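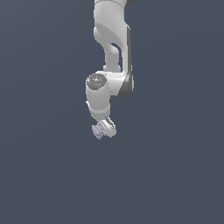
October
By Tamsin Sheehan and Angus Partington

Print this page | E-mail this page

Where the Rain Goes: Storm Drains on the Tiltham School Grounds

Our project started with the puddle at the bottom of the Jesness Street steps. Every student who walks to school from that side has stepped in it. We wanted to find out why the water collects there and whether the cause is the drain, the slope of the ground, or both.

The school lot was paved before the science wing was added. When the wing went up, the roof downspouts on the north side were pointed at the lot. The old site plan in the school office shows one storm drain at the low end, near the steps, and a second one by the bus loop. The plan does not show the bike shelter, which was built later and has its own gutter that empties onto the same pavement.

We did the slope first. We used a line level, a ball of mason's twine and a yardstick. One of us held the twine at the base of the wing and the other walked it out toward the drain, and we wrote down the drop every 12 feet. The ground falls steadily for most of the way and then goes almost flat near the steps. The grate of the drain is a little higher than the pavement on its uphill side, so water has to build up before it can go in.

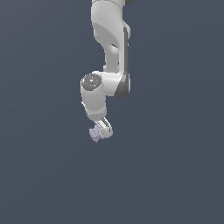

Next we tested how fast each drain takes water. Mr. Bondarchuk let us use the hose from the greenhouse. We filled a 30-gallon trash can, tipped it out slowly next to the grate, and timed how long it took for the standing water to stop moving. We did this three times at each drain. The bus loop drain cleared quickly every time. The drain at the steps was slow on the first try and slower on the next two. On the last one we gave up waiting and swept the water over with a push broom.

We lifted leaves and grit out of the grate at the steps with a garden trowel and ran the test again. It was faster, but it still did not match the other drain. We think there is more dirt farther down in the pipe, where we could not reach.

We also worked out how much water comes off the roof. The part that drains to the lot measures 2,000 square feet on the plan. One inch of rain on that area comes to more than 1,200 gallons. We had not expected the roof to matter so much, and Angus did the multiplication again to check it.

Problems we had: The twine sagged on the long stretches, so the middle readings are less reliable than the ones near the ends. We only got one day with real rain, and it was over before the end of lunch. We wanted to borrow a Cedik flow meter from the town but the form took too long.

What we recommend: First, have the pipe at the steps cleaned out. Second, turn the two nearest downspouts toward the grass strip, which slopes away from the building. An elbow and a length of extension pipe for each would cost up to $200 in total at the hardware store. Raising the pavement would fix the flat spot, but that is a job for a contractor and we did not try to price it.

If another group takes this on, they should measure in the spring, when the ground is already soaked, and bring a stiffer line.

Contact the Tiltham School science office | Copyright Tiltham School | Back to top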